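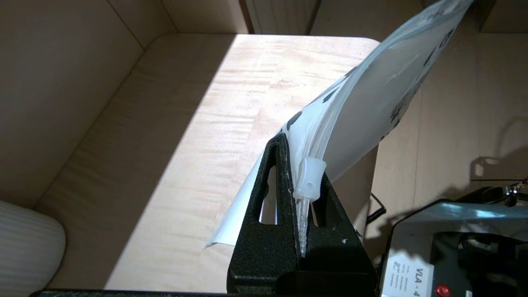 Where should a robot arm grip a soft pouch?
On the sealed edge, where the layers are joined and the plastic is stiffest. Grab the belly and you have built a very expensive way to squeeze things onto a table.

By Bienvenido Pangilinan
October

Share (658) | Comments (4) | Print | E-mail this page

House rules for anyone letting an arm loose near the furniture:

Practice with water. Fill a pouch, close it, and let the arm do its worst. Soap comes later. Anything that stains comes much later, or when you're renting.

Keep the stop button where your hand goes without looking. Mine is red and round, as tradition demands. Then keep your coffee somewhere else.

Label the equipment and write the same label in the log. "The black one" was a fine name until I owned two.

Watch the sun. Glossy plastic on a bright tabletop changes its looks every hour, and a grip that's perfect at 9 a.m. may miss by mid-afternoon. Test at both times or buy curtains.

Valves and spouts point away from cushions. Upholstery has never forgiven anyone.

Tie up slack cable before you power on. An arm will find a loop of cord faster than a cat will.

Wipe the fingers between jobs with a damp cloth, power off. I know you're in a hurry. Power off anyway.

Go slow near people. If a visitor wants to shake hands with it, offer them yours.

Last one, from experience: 1000 good grips do not entitle you to leave the room. I was in the kitchen for number 1311, and I've since learned a lot about getting shampoo out of a bench seam. Cold water, blot, don't rub.

Print | E-mail this page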